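How to choose a patterned table covering you won't regret

Chutima Yensuk

Most advice on table coverings comes from people selling table coverings, so I read it with one eyebrow up. I have bought 7 of them over the years and kept two. What follows is what I do now before handing over any money.

1. Measure the table yourself

Don't trust the size printed on the table's own paperwork. Ours was sold as 136 cm long and I have never got the tape to agree with it. Measure both ends and the middle, as older tables are seldom square. Write the numbers on your hand if you must, and leave the shop if the assistant says "it'll stretch".

2. Decide on the drop first

For a cloth, add the overhang to each side, so twice over. A 102 cm table with a 17 cm drop needs a 136 cm cloth, and people still buy the 120. For a wipe-down mat you want no drop at all. Anything that hangs over will curl, whatever the label says about lying flat.

3. Ask for a sample and be rude to it

Shops send out little squares and expect you to admire them. Put tea on yours. Leave it overnight, wipe it with a plain damp cloth and look at it in daylight. Then scratch the print with a thumbnail. Yupin Boonyarit in Basham lent me a sample of a "stain-proof" covering that kept a faint ring from a single mug of coffee, and she had already paid for three metres of it.

4. Look at the pattern from across the room

A sample tells you next to nothing about a print. Small squares hide the repeat, and a big leaf that looks lovely on a card can turn into stripes once it's on a whole table. Before ordering, ask how long the repeat is. On my kitchen table anything over 70 cm looks lopsided, with one grand bunch of flowers at one end and nothing to answer it at the other.

Pale grounds are said to show every crumb. They do, but I'd sooner see the crumbs. Busy prints are said to hide stains, and I only half believe it — they hide gravy and do nothing for beetroot. A white ground with soft green leaves and a few spots of orange is about as safe as prints get.

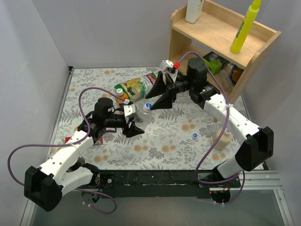 Fern leaves and orange flowers on a pale ground, in both pictures.
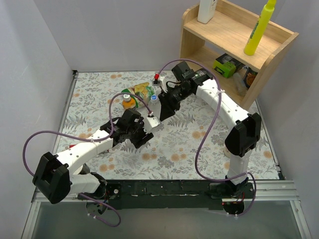 5. Let it settle before you judge it

Coverings that arrive rolled need time. Lay yours face down on a clean floor with a few books on the corners and go away. I have seen a hairdryer recommended for the creases. I tried it in February and ended up with a shiny patch the size of a saucer.

6. Keep the receipt

The shop in Rindley took mine back without a fuss after a fortnight. The online seller wanted it in the original wrapping, uncut, with the cardboard tube. Check the returns page before you cut anything, and keep the tube until you're sure.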